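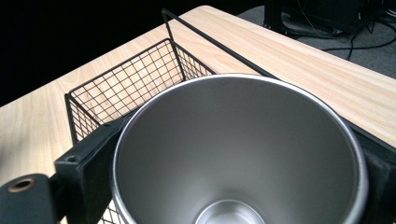
Normunds Vanags

Speaker notes: Cups, baskets and the end of the lunch table

Good afternoon. I'm Normunds, I look after the shared kitchens at Plivura. I was asked to talk for a while on drinkware, so I'm going to talk mostly about metal cups, where they go when people have finished with them, and what we changed. Slides are few. Stop me if you can't hear at the back.

[Slide 1, leave up]

Start with the cup. Brushed stainless steel, wide at the top, narrower at the base, rounded rim. The basket by it is black wire mesh. It sits on the table, and that position is most of what I have to say today.

Some background. Plivura has one long break room and a smaller one upstairs. When I took over the kitchens we had 200 cups on the books, a mix of glass, china and steel. Glass broke. China chipped, and people kept using it chipped. Steel got dented now and then and stayed in service. We moved to steel for everything cold. Hot drinks are still in china. A single-wall steel cup full of coffee is not pleasant to hold, and I would not recommend it to anyone.

[Pause. Ask who has steel in their own kitchen. Wait for hands.]

What to look for when you buy.

Look at the rim first. Run a finger around it in the shop or ask for a sample. A rounded rim feels better on the mouth and it is easier to wipe. A raw cut rim will have someone complaining in the first week. We sent back one lot from Mansour for that reason and they replaced it.

Then the taper. A cup that narrows toward the bottom will nest inside the next one, and you save a lot of shelf. The trouble is that nested cups stick, mostly when they are put away damp. Cold water in the inner cup and warm water around the outer one will get them apart. Do not bang them on the counter. We now stack four high and no higher, and sticking has stopped being something I get messages about.

Then the finish. Polished steel shows every fingerprint and every scratch. Brushed steel hides both pretty well. It does need to be wiped with the grain if you are wiping by hand. Go across it with a scouring pad and the marks will stay there for good. I have a shelf of cups that prove it.

[Slide 2: cleaning]

Cleaning is simple and people still get it wrong.

Dish soap, warm water, soft sponge. The part that gets missed is the bottom, inside, where the wall meets the floor of the cup. If there is any kind of lip or ring down there, that is where the old juice lives. A bottle brush reaches it. A folded sponge on its own usually does not.

For white spots, that's hard water. Put in a spoon of white vinegar, fill with warm water, leave it 10 minutes, rinse, dry with a cloth. For tea stains use baking soda made into a paste. No bleach, and no steel wool.

Dishwasher is fine for plain cups. Check with the maker if yours have paint or a printed logo. We ordered plain ones on purpose. Printed cups go home with people.

[Drink of water. Check time. Should be near the halfway mark.]

Now the baskets.

We used to have a gray plastic tub by the sink. The idea was that you walked your cup over to it. Most people did not. Cups were left on tables, on window ledges, on top of the printer. At the end of the day somebody had to go around with a tray, and that somebody was me.

So we tried putting a basket on each table. I was against it at first, I thought it would look messy. We used wire mesh. It is light, you can see what is in it, and if there is a bit of water left in a cup it drips through and doesn't pool. The drip is also the drawback. Put a tray or a folded towel under the basket if the table is wood or has a wood finish. Ours had rings on it before I learned that.

Cups go in on their sides or upside down. We tell people to empty them first. There is a card on the wall with that on it, and it works better than my emails did.

We bought 17 baskets, model 2099 in the Celtero catalog. Any mesh basket with a flat bottom and smooth corners will do the same job. Feel along the top wire before you buy. A loose wire end will catch on a sleeve, and it will scratch a brushed finish too.

[Slide 3: the upstairs room]

Upstairs did not go as well. The tables there are small and a basket takes up room people want for lunch. We moved the baskets to the end of the counter by the door and we get most of the cups back, though not all. I don't have a fix for this. If you have one, come and see me afterward. The people at Planduria hang theirs from the side of the table on hooks, and I want to try that in December when the room is quieter.

One more item, carpet. If your break room is carpeted, keep the baskets well in from the table edge. A steel cup that falls on carpet is fine. The orange juice in it is another matter.

[Questions I usually get]

Do they rust? A good one shouldn't in normal use. If you see small brown specks, try the baking soda paste. Often it's something left behind by a steel wool pad or a cheap knife in the same wash.

Do they make water taste of metal? New ones can. Wash them twice before the first use.

What about lids? We tried lids. We lost the lids.

[Samples are on the side table. Ask people to put them back when they're done.]

Related talks
Shelving for small break rooms
Hard water and what it does to your kettle
Choosing dish racks for shared kitchens
Who cleans the fridge: a shared kitchen schedule

Contact: Plivura Kitchens and Supplies | Copyright Normunds Vanags | Back to top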